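Chapter 5

Planning in a Simulated Workspace

Chapter 4 dealt with perception on its own: given a rendered view, find the objects and estimate where they are. In this chapter the estimate is passed to a planner, which has to choose a grasp and a path to it. All the work is done in Kika, the simulator set up in Chapter 2, and the files are in the Skovstead folder.

Before you start, load the tabletop task and step through a few episodes without running the planner. Note which objects stand close to each other, and how the shadows fall on the white surface. A segmentation routine that relies on brightness alone may treat a dark shadow as an object.

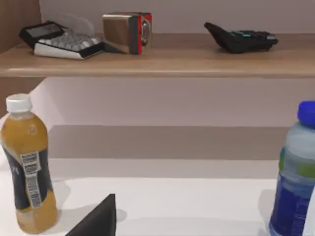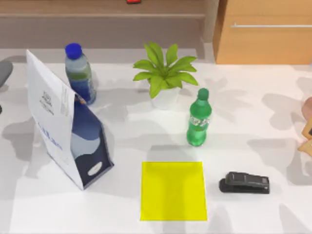 Figure 5.1 Two rendered views from the tabletop task. First view: a shelf with small electronic items behind the table. Second view: leaf-shaped shadows across the tabletop.

Each episode gives the planner 400 control steps. The exercises use a set of 100 episodes, and the full set of 2,666 is needed only for the project at the end of the chapter.

5.1 From pose to goal

A pose estimate is not yet a goal. The same bottle can be approached from above or from the side, and a neighbouring object may rule out one of these. We begin with the side approach.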